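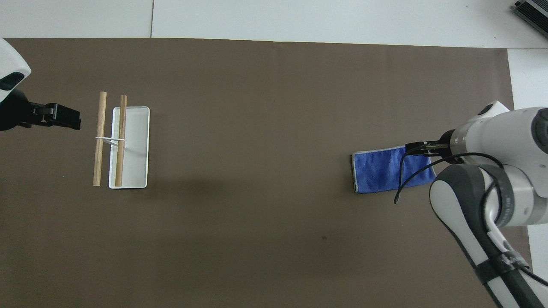 Home Syllabus Notes Labs Contact

Week 7 - Chores: can the machine do it yet?

Typed up fast from the lecture, will clean up later. Edeltraud Nägeli's seminar slot moved, see end.

0. Leftover from last week

Question at the end was "why can a machine weld a car body and not put away my dishes". Short version: the car body is in the same place every time. Your dishes are not. Everything today hangs off that, so if you only read one paragraph read this one.

Longer version. Shop floor = the world has been arranged for the machine. Fixtures, pallets, feeders, light curtains, a person who restocks the bin. Kitchen = the world has been arranged for you, badly, by you. The robot gets no fixture. It gets a towel on a table and a guess.

1. What counts as "doing" a chore

Three things people mix up:

- can do the motion once (demo)
- can do it most times, same objects, same table (lab)
- can do it in a house it has never seen, all afternoon, with no one standing by (product)

News stories nearly always show the first and talk about the third. When you read a claim write in the margin which one it is. I want to see this in the homework.

Also ask: who is driving? A lot of clips are teleoperated, meaning a person moves the arms from somewhere else. Nothing wrong with that, it's how much of the training data gets made, but then the clip tells you the hardware can do the chore. It tells you nothing yet about the software. Different claim. Keep them apart.

And speed. Look for a little "4x" in the corner of the video. If there isn't one look at how a person in the background walks.

2. Cloth

Start with cloth, it looks easy and isnt.

A mug has a pose. Six numbers and you know where it is. A towel has no pose in that sense. Pinch it by one corner and the rest does what it likes - hangs, twists, folds under itself. The part you need next may be hidden by the part you just moved.

What works now:
- flat towel, one layer, plain surface under it: folding in half is fine, folding in thirds mostly fine
- sliding a folded towel a short way across a mat: fine
- wiping a flat surface with a cloth already in the gripper: fine as motion, poor as cleaning (does it know when it's clean? usually no, it stops when the path is over)

What half works:
- crumpled pile to flat. Usual trick is pick up anywhere, lift, look, grab a lower point with the other arm, stretch. Repeat till lucky. Slow.
- T-shirts. Sleeves.

What doesn't:
- fitted sheets (somebody asked, yes)
- socks in pairs from a full basket, at any speed you would pay for
- anything inside out

Microfiber is a friendly case. Has some body, fuzzy enough that fingers don't slip much. Thin cotton is worse, silk-type stuff is miserable. If a paper folds only one kind of cloth check which kind.

Small point from the discussion: grabbing one layer versus two. With a folded cloth a parallel gripper closes on whatever is between the fingers. To unfold you want the top layer only. People do it by rubbing the thumb a bit, without thinking. Two stiff fingers have nothing to rub with. Tactile pads help, add cost, wear out.

3. Thin things on flat things

Chopsticks, cutlery, pens, straws. The object lies on the table, the fingers have to get either side of it, and the fingertips have a thickness of their own. So they hit the table before they are low enough, or they hover too high and close on air. A few millimeters either way.

Ways round it:
- soft mat on the table. Fingers can press in a little without an emergency stop. Cheap, very effective, and note it is a change to the world and not to the robot
- push the thing to an edge so one end sticks out, pinch that
- tip one end up on something (rim of a tray does nicely) and grab the raised part
- suction, if it's wide enough. Chopsticks aren't

Then pairs. Two sticks with a strap between them is a different object from two sticks. Grip one, the other comes along, swings, bumps the tray. Loose pair: two picks, and you have to line them up. Joined pair: one pick maybe but the behavior in the air is harder to predict. Neither is "easier", we argued about this for too long.

Tray with a low rim: good for holding things in, bad for getting things out. A stick lying against a rim gives you one side to get a finger down and not the other. Same problem as the last pen in the drawer.

4. One arm or two

Chores that want two: folding, opening a jar, dustpan and brush, pouring from a bag, putting a lid on something that slides. 

Chores where one is enough: clearing a table into a tub, wiping, pressing buttons, loading a rack if the rack stays put.

Two arms cost more than double in trouble. They can hit each other. They share the middle of the table, and the middle is where the work is. Calibration has to agree between them - if the left arm's idea of the towel corner is off by a centimeter from the right arm's idea, the handoff fails and it looks silly but it's only arithmetic.

Plenty of two-arm setups end up using one arm at a time. One works, other one waits. Watch for this. It isn't a failure, but a table with two arms on it is not evidence of bimanual skill.

Cables: last year's class laughed at this and then lost a whole lab session to it. Wires on a wrist hang, swing, drag over the workpiece, snag on a tray. Cloth shifts if a cable brushes it. Also the camera sees the cable and the learned policy may quietly depend on it. Change the tape job and the success rate drops. Factory arms route cables inside or in a dress pack. Research arms, often not.

5. Shop floor, for comparison

Case from the reading: Furkton, packing line, kit assembly. Small parts into shallow trays, one cleaning cloth per kit, lid, out.

Their numbers as given in the handout:
- 1,333 kits in the trial
- 35 needed a person to step in
- of those 35, 22 were the cloth (two picked at once, or a corner left over the rim so the lid won't seat)
- 7 were tray upside down or missing
- the rest, mixed

So cloth is one item in the kit and makes up most of the stops. Compare section 2. Also see that 35 in 1,333 sounds great, and for a home user it would be a machine that calls you over every 38 goes. On a line there's already a person walking past. At home the person walking past is the customer, who paid so as not to.

What Furkton did about it: did not get a smarter robot. Changed how the cloths come folded from the supplier, fold edge always the same way. This is what I mean by arranging the world.

Exercise: pick a chore at home. List what you'd be willing to re-arrange so a machine could do it. Then what you wouldn't. The second list is the actual market research.

6. Three products, quick

(From the class debate. Sides were assigned so don't hold people to it.)

Mosto - table clearing arm, one arm, rail mounted. Claim is level 2 on our scale. Works because it only handles its own dishware. Is that cheating? Class split. My view, no, a dishwasher only takes dishwasher safe things and we don't call that cheating.

Hokine - laundry folder, cabinet type. You clip the garment on yourself. If you've already clipped it on flat you've done the hard part. Good engineering, odd bargain.

Nair - two arm kit for research groups, comes with a fold-the-towel starter task. Not sold as a home product. Keeps getting shared online as if it was.

7. Scoring a chore - the sheet

Use this for the homework. One line each, no essays.

Object: rigid / hinged / floppy / liquid
Start state: fixed / roughly known / anything
Contact: pick and place / sliding / pressing / cutting
How do you know it's done: easy to see / hard to see
Cost of a mistake: pick it up again / mop / hospital
Time a person takes:
Time the machine takes:
Who resets it:

Last line is the one everybody skips. If a person puts the towel back for every trial then that's labor and it belongs in the time. Some groups have now started having the robot undo its own work (fold, unfold, fold) so it can practice overnight. Works for towels. Doesn't work for eggs.

Worked line, towel folding, lab version: floppy / roughly known / pick and sliding / easy to see / pick it up again / a few seconds / a minute or more / usually a grad student.

8. So, yet?

Asked for a straight answer so:

Floors, yes, done years ago, if you pick up after yourself first. Dishes washed, yes, dishes loaded, not really. Folding flat stuff, in a lab, yes, slow. Setting out and putting away small mixed things on a table, getting there, every step has been shown by somebody, stringing twenty of them together is where it falls over. If each step works 95 times in 100 then twenty in a row comes off a bit more than a third of the time. Do the multiplication yourself, it's good for you. 

That assumes it can't notice and retry. Retrying is the big change of the last few years in my opinion, more than better grasping. A clumsy machine that sees it dropped the thing and goes back for it beats a neat one that carries on with empty fingers.

Shop floor gets most of this first, for boring reasons: same objects, trained staff, someone will pay for a minute saved.

Homework

- Score three chores on the sheet. At least one must be floppy
- Find one video claim, say which of the three levels it is, who is driving, what speed
- Redo the Furkton numbers with the 22 cloth stops taken out. New stop rate? Would you put that one in a kitchen?

Hand in on paper or by upload, either one. Short is fine.

Edeltraud Nägeli's seminar on grippers is now in May, room to follow. Go even if you're not doing the project, she brings hardware and lets people break it.

Next week: doors and drawers. Bring the sheet.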